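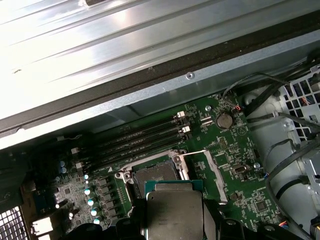 Socket open, lever up, all four RAM slots empty

Putting a CPU back in an old Dell tower – any advice?

I picked this up for 25 dollars from the Tromik surplus shop and I'd love to get it going again for my niece's homework. I've never put in a processor before, and those little pins scare me to death!

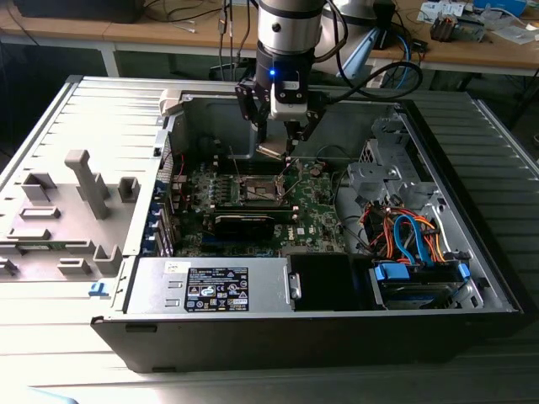 The graphics card can stay where it is for now, I hope? It has a drive in it too.

2 answers

Lay it flat, line up the corner mark, let the chip settle in by its own weight and then bring the lever down. It takes more push than you'd like – mine creaked and was fine. Good luck to you both!

just get a new coin battery while your in there, 400 percent worth it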